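Subject: Re: [demo-collection] Clullgate headset task, episode lengths and the pause problem

On Thursday the list got this:

> We're at 1,720 episodes on the headset task and I'd like to freeze
> the set before the end of May. Before I do, can Clullgate say how
> they handle pauses? Our Nakthorpe demonstrators stop in mid-task
> to think, and the policy has learned to stop too. It gets over the
> foam, waits, and sometimes never comes down. Do you trim, or do you
> ask people to start over?

We trim, but only at the two ends. Pauses in the middle we throw out and redo. I tried cutting them out of a batch of 51 and the joins showed up as small jumps in the hand path, and the Barbieri filter then flagged most of them as tracking loss. It wasn't worth the time.

What helped more was changing how people practice. Each new demonstrator now does the task bare-handed first, then with the gripper and no recording, then for real. By the third round they've mostly stopped thinking about which way the strap goes. We also moved everybody upstairs at Clullgate, next to the railing, so the walk from the desks is short and people can swap out when their wrists get tired.
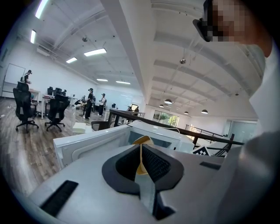 Cadden wrote back off-list and said I could pass it along: bare-handed practice made things worse for them, because people got used to using two hands and a thumb, and then tried to do the same thing with a gripper that only opens and closes. They start new people on the gripper right away and accept that the first hour is wasted. They also asked whether remote control would fix the pauses, since the operator can stop the recording with a foot pedal.

On the pedal: we had one on the remote arm last year. People forgot to press it again when they were ready, so we lost the beginnings of good episodes. The remote episodes were also slower all the way through, and I wouldn't mix them with the handheld ones unless you label them. If Nakthorpe has both kinds in the 1,720, please split them before the freeze.

Cadden may be right about the two hands. Our people get 4 bare-handed tries and then have to put the thing down, which might be why we don't see it. I'll run the next group without that step and compare.

Two smaller things.

The marker needs to be in view when the episode starts. If a demonstrator begins too close in, the first pose is bad and the rest drifts with it. I have people hold at arm's length until the light comes on.

Please stop renaming the session folders after upload. The index goes by the original name, and I had to match a week of them by hand.

I can send the trimming script to whoever wants it. It assumes the Barbieri file layout and will need changes for anything else.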